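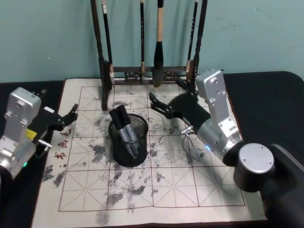 Plilside, March 2025

Sizing again. I said I wouldn't start another glue batch until the drying lines were sorted, and then the sun came out and I thought, well, when am I going to get a better day than this? So I've done it with the lines still sagging in the middle and I've only myself to blame for the sheets that ran.

Picking up from last time: the Restum paper drinks ink like blotting paper if it goes out raw. Lovely for big wet washes, hopeless for small writing, every stroke grows a beard. The plan for the Sernmont job is to get it halfway, so a line holds its edge but you still get a bit of bloom if you linger. Fully sized is easy. Not sized at all is easier! It's the halfway that has eaten my winter.

What I did this time. Glue granules into cold water the night before, left on the windowsill with a plate on top. By morning they'd swelled right up and gone like frogspawn. Topped up to 700 ml and stood the jug in the big pan, water in the pan kept well short of a simmer. It wants patience. I went off to answer the phone in the middle and came back to find it hotter than I like, so if this batch turns out weak, that's where I'd look first. Overcooked glue goes thin and doesn't grip, and you can't tell from looking at it, it just sits there being a nice honey colour at you.

Alum went in after, dissolved separately in a cup of warm water and poured in slowly while stirring. It always goes cloudy and stringy for a moment and I always think I've wrecked it. Keep stirring. It clears. Strained through the old muslin (the new muslin sheds, please can we throw it out).

Strength is what the book calls a 2 per cent, though the book's idea of glue and the stuff in our tub may not be the same thing at all. The tub is the one Jääskeläinen sent as a replacement for the cloudy lot. It smells better, which is to say it still smells. Windows open throughout.

Brushing on: wide soft brush, one pass, overlapping by a finger's width, never going back. I know, I know, I went back on the third sheet. There's a stripe. I've kept it as a warning and pinned it up by the sink.

The sheets are the tall ones, 540 mm on the short side, and that's a nuisance size because the brush doesn't divide into it tidily, so the last pass is always a sliver and always a bit wetter than the rest. I tried starting from the middle and working out to both edges. Better, I think? The wet sliver ends up as two thinner ones and they dry off more evenly. Worth doing again before I call it a method.
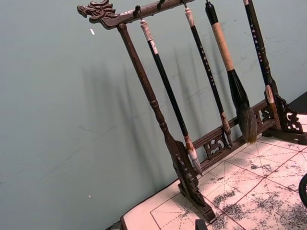
Pencilled in beside the last entry, in a hand I don't recognise: are you sure it's the glue that's weak and not the alum that's strong, because too much alum makes the sheet brittle and lets the ink through in pinholes, and you've got pinholes.

Which is a fair point and I'm slightly cross not to have thought of it. Whoever you are, sign your notes so I can buy you a bun. I went back to the January sheets with a lamp behind them and yes, there are pinholes, mostly down the left, and the corners crack if you fold them sharply. Glue-starved paper stays soft when you fold it. This doesn't. So that's alum, or it's alum plus me cooking the glue, and I've been fixing the wrong thing by putting more glue in. Hm.

For this batch I'd already mixed before I read the note, so it's the old proportion. I've held back one jug and let it down with plain glue water, and those sheets are marked with a pencil dot in the top corner. Please don't trim the top corners!

Test strokes. I do the same ones every time so there's something to compare: a long horizontal, a fat dot held while I say the alphabet up to G, then a run of small characters until the brush is dry. Same ink, ground fresh, same stone. I used the bottled ink once when I was in a hurry and it told me nothing, it has its own ideas about spreading.

Raw sheet: dot went everywhere, as you'd expect. Old proportion: dot stayed put nearly too well, with a hard dark rim where the ink had pooled and dried. Pencil-dot sheets: dot crept out a little way, soft edge, no rim, and the small characters were still readable. I did a little dance. Then I turned it over and the back had come through in two places, so it was a short dance.

Also the paper cockled. It cockles when it's hung from one edge on a sagging line, because the wet runs to the low corner and that corner shrinks last. I pressed the worst ones between felts with the spare board on top and they've come down a fair way, although there's a ripple you can feel with your palm if you know where to look. For Sernmont I don't think that will do. They're mounting some of it flat behind glass and a ripple throws a shadow.

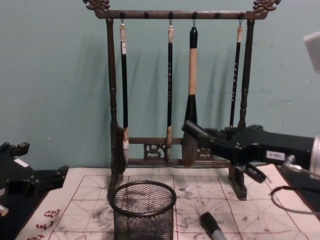

Bench notes, second sitting. By Estela Navarrete

Same me, after lunch, new pen.

I counted the stock, as I was meant to do a month ago. There are 238 raw Restum sheets left in the plan chest, counting the ones with a soft corner but leaving out anything with a tear in it. It sounds a lot until you think how many I get through just finding out what doesn't work. From now on tests are on half sheets or offcuts. I'm writing it down so I'll be embarrassed if I break it.

Re-strung the lines, at last. Took ten minutes. I've been moaning about it since before Christmas. There's a turnbuckle on each end now, and please tighten gently, the hook on the window side is only in plaster.

Next batch, then, so it's here in black and white:

Glue the same as today, but I stay in the room with it. No phone.

Alum cut to half. If the ink spreads too far, bring it back up a pinch at a time, and write down the pinches.

Two thin coats instead of one heavy one, with the second going crossways once the first is bone dry. I've resisted this because it doubles the handling, and wet paper of this sort tears if you so much as frown at it. But the stripe by the sink says I can't be trusted with one heavy coat.

Then leave it alone. Fresh-sized paper behaves differently from paper that's rested, everyone who's done it says so, and I've been testing mine the next day like a child digging up seeds. I'll put this lot away in the bottom drawer, interleaved, and test again in May. If the pencil-dot sheets are still good then, that's our recipe and I'll copy it onto a card.

Still need from Jääskeläinen: more glue, same as the replacement tub, and could someone ask whether they'd grade it by strength, as "fine" tells me nothing. Also a second wide brush. Mine is moulting and I picked three hairs out of a finished sheet, each of which left its own tiny pale road across the surface.

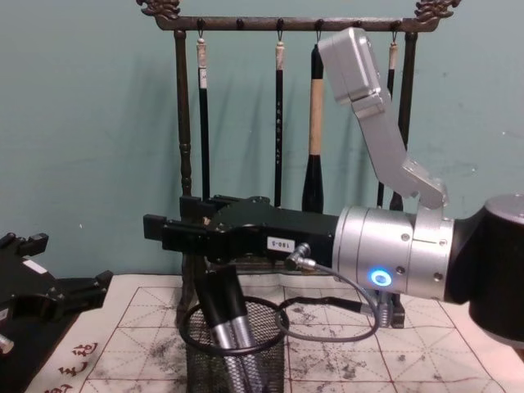

Brush rack, left post, and the white practice mat.

Washing up: the jug needs hot water before the dregs set. I forgot, so it's soaking. The strainer too. If you need the big pan for anything, it's clean, only the outside looks awful.

Ink left over from the tests is in the lidded dish. It'll be no good by the end of the week, so use it up on whatever you like, though not on the dotted sheets.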